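6 December 2025

I promised myself in July that I would write in English at least once every week, and I have kept the promise badly. Tonight I have tea and a quiet house, so I will write about the rules, because my head is full of them anyway.

The new version of our recording rules came from the Drurley office this morning. It has 8 pages. The old one had two, and one of those was mostly the phone numbers. I read it on the bus to Marnton and again at lunch, with a pencil, and I must say it is better than I expected. Somebody there has listened to us. I think it was Asger Østergaard, since the sentences are short and a little severe, exactly like he speaks.

The first rule is the one I like the most. Before the start, the person must say aloud what the task is, in one sentence, and the sentence may contain only one verb. "Turn the garment." "Fold the garment." If you need the word "and", you have two tasks and you must record them separately. Kadir Tuncer complained that this will double the paperwork. It is possible. But I remember the spring, when we had to look again at 478 recordings where the label said "tidy the table", and each person had understood a different thing by it. One had folded, one had pushed everything to the side, one had cleared the table completely. All of them were right, and we could not use them together.

The second rule concerns the speed. You must close the fingers on the cloth, wait one breath, and only then lift. I was doing this already, more from nervousness than from discipline. Fadime Polat does it beautifully. She moves the gripper like a person who is carrying soup. Kadir Uçar is faster and loses the fabric more often, and then he repeats the grasp so quickly that it is hard to see later what went wrong. The new text says that a lost grasp must stay in the recording and must be marked, never deleted. He did not like this sentence. I saw him read it two times.

I agree with it completely. When I was learning to sew from my aunt, she did not let me pull out the bad seam before she had seen it. I was ashamed then, but I learned faster than my cousin, who was always hiding hers. 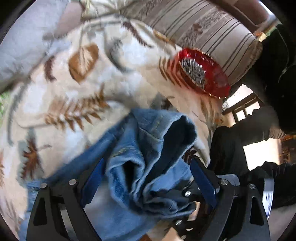
Denim on the leaf tablecloth, fingers close to the folds. The red dish stays on the table.

Denim is the difficult one for me. A cotton towel forgives you, a denim thing remembers every fold and wants to go back to it. The rules have now a separate paragraph for thick fabric: take one layer if the task says one layer, and if you cannot tell how many layers you have between the pads, say so in the notes. I asked Asger on the phone how I should know, when all the folds are the same blue. He said, "Then write that you do not know." It is a good answer, although it did not help me with the folding.

The fourth rule caused the longest discussion. It says that the surroundings should be left as they are in a normal home. No clearing of the table, no plain sheet under the work, no hiding of the dishes. Sinan Yalçınkaya thinks this is a mistake. His years at Ertürk were all in a factory hall, with tape on the floor and lamps which nobody was allowed to touch, and for him a tablecloth with a pattern is already a kind of disorder. He says that first you teach the simple case and only afterwards the difficult one. I said that in my own kitchen I have never met the simple case. We did not finish this conversation. He was polite, but he started to clean his glasses, and I know what this means.

But about small sharp things I am on his side. The text says only "remove hazards where practical", and for me "where practical" is a door left open. A dish with pins or nails can stay on a table for the whole day and do nothing bad to anyone, but a sleeve or a corner of cloth can pull it down. I would like one clear sentence: small metal objects stay outside the reach of the moving cloth, or they get a lid. I wrote this in the margin and I will send it tomorrow, if I still find it reasonable after sleeping. I should look first at my own sewing corner, where there is no lid on anything.

There is also a new limit of up to 154 recordings per person in one month. Fadime was relieved. She has pain in the thumb since the autumn and she did not tell it to anybody, only to me, in the corridor. The limit is for the quality of the data, it is written so, but I hope that somebody also thought about thumbs. I will ask for a sentence about pauses too. At Stonero they had a pause written into the rules, ten minutes in each hour, and people laughed about it and then took it gladly.

One small thing I could not decide. The word "garment" is everywhere in the text, and I am not sure that a bag or an apron is a garment. I looked in two dictionaries and they do not agree about the apron. I put a question mark.

The tea is cold. Tomorrow: send the notes to Asger, buy thread (the yellow one, for jeans), call my aunt.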